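Ticket 1841 — Trollell jeans, fold does not fit the drawer box
Opened 22/10/2023, status: waiting for reply

I bought the Fitent drawer boxes in September and the shirts go in well. The jeans are my problem. I lay them on the bed and fold the legs back, but the pile becomes too thick on the side with the hems and the lid stays open. 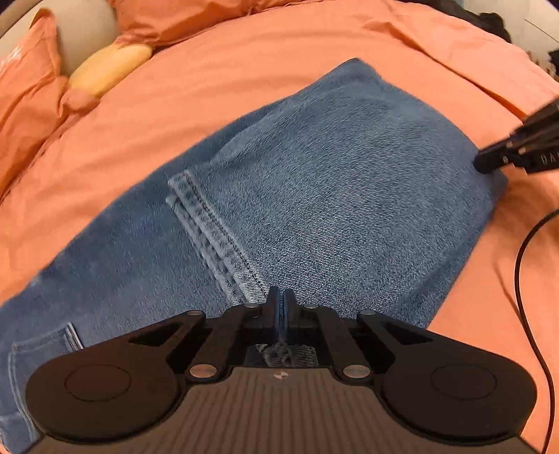
Attachment 1: jeans with legs folded back, both hems on top

I have tried already:
— hems moved a little lower, no change
— pockets pressed flat by hand, slightly better
— box turned the other way, no change

Should I fold once more, or is the Rultholm size better for denim? Your page says 200 mm deep, but I measure 172 inside.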